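Edit bay notebook, May
Documentary: Wilau (feature cut, working title)

9:10 a.m. Coffee made, drives mounted, hopes moderate. Picking up from the end of reel two, where the ferry finally leaves and so, going by my notes from the last screening, does the audience.

Goals for the session: get the running time under control, find out why the Dovham interviews drift out of sync, and answer the sales company's email before they send a fourth one. 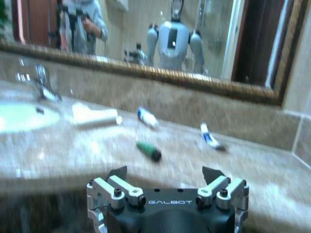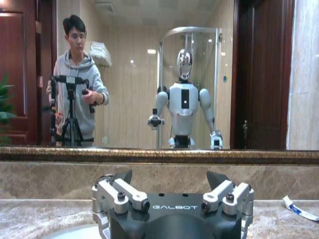
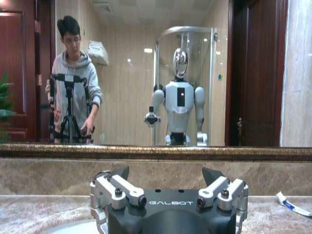
Marble counter again, with the mirror:

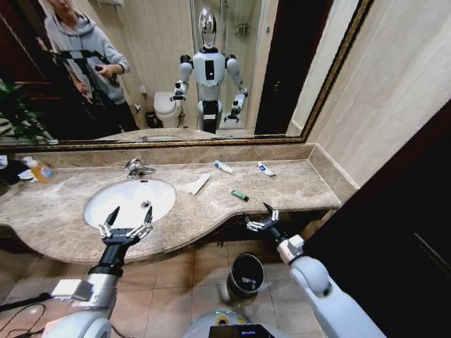

Running time

Assembly stands at 96 minutes without credits. Kakano's contract wants a feature version and a television hour, and the television hour is 52 in their paperwork, so I have two films to make out of a thing that is currently one and a half. Started with the feature.

Took out the whole harbor office sequence. I love the harbor office sequence. It has the stamp, the ledger, the radio playing the wrong station, and it tells us nothing we don't learn later from the woman on the quay in a single sentence. Saved it in a bin called MAYBE, where it joins most of last winter's work.

Moved the storm forward to the top of reel two. It now arrives before anyone has mentioned the weather, and I like that. The old cut had four people in a row telling us a storm was coming, so when it came it felt like a bus.

Tried the ending without music. Put the music back. Tried the ending with half the music. This is where most of the morning went and I would like it noted that the half version is good, starting on the cut to the empty slipway and not one frame before. If you open the timeline and feel an urge to slide it left, please go for a walk.

Sync on the Dovham material

Drift is real. Starts clean and by the end of each long take the mouths are visibly late. At first I blamed the recorder, then the proxies, then myself. It's the proxies. They were made at 24 flat and the camera originals are 23.976, and some of the proxies were made on the old laptop and some on the new one, so half of the interviews are fine and half are possessed.

Fix: remake all the Dovham proxies from the originals, same file names, same folder, relink. Do NOT conform the audio to the bad picture. I did that for two clips before I thought about it, and have undone it. If you find a clip with "stretched" in the name, delete it with my blessing.

There are 593 clips in that bin, so the job is running in the background while I write this. The fan sounds like it's planning to leave the building.

Archive

Fairclough came back on the newsreel footage. They'll license by the minute with a minimum, festival rights first and everything else as a step-up. The price is bearable if we use the launch of the boat and drop the parade. We keep saying the parade gives scale. Watched it again with the sound off and it gives hats.

Still waiting on a proper scan. What they sent is a screener with a timecode burned across the middle, and I've been cutting around it so long that I now see the numbers as part of the boat. Ask for the scan from the earliest element they hold, and ask in writing, since "best available" last time meant a tape.

Note for whoever does the cue sheet: the narration on the newsreel is a separate right. We don't want it anyway. The man sounds thrilled about everything, including the drowning.

The sales email

They would like a trailer, a new title, a longer synopsis and a shorter synopsis. In that order, by the market.

On the title: they feel Wilau is hard to say. It's two syllables. I've offered three others from the list on the wall and put the worst one first so the second looks better. No reply yet.

On the trailer: rough version is at 1:40 and has too much door in it. People opening doors, people closing them. Every documentary trailer I've ever cut has ended up full of doors. Swap at least a couple for the net-mending shots, which are lovely and have no doors in them at all.

Short synopsis, draft 69 words, wanted 50. Cut the word "intimate". Cut the word "portrait". That got me most of the way and I suspect it would work on anyone's.

After lunch

Watched reel two straight through, standing up, which is the only way I can stay honest about pace. Notes as scribbled:

The first cut to the kitchen is too quick. We haven't heard the kettle.
The brother's second interview says what his first one says, with a better sweater. Keep the second.
Subtitle over the church roof is unreadable. Drop it lower or give it a shadow.
Long drone shot is still long. Halved it, still long. Possibly it's just a drone shot.
The laugh after the phone call is the best thing in the film and I've buried it under a wipe of wind. Pull the wind down, all of it.

Feature now at 88 and breathing better. The reel two sag has moved to reel three, as sags do.

Proxy job

Finished at 4:15 with two failures, both from the card that had trouble on location. The originals open fine. Redid them by hand and the relink took first time, so I checked it twice out of suspicion. Mouths and words are now on speaking terms.

Left to do

Email Fairclough about the scan and the step-up terms.
Start the television hour from the 88, not from the assembly.
Back up the project to both drives before touching the timeline. Both.
Temp voice for the opening needs rerecording. It's me, and I have a cold in it.
Buy coffee. The tin is down to dust and one paper clip.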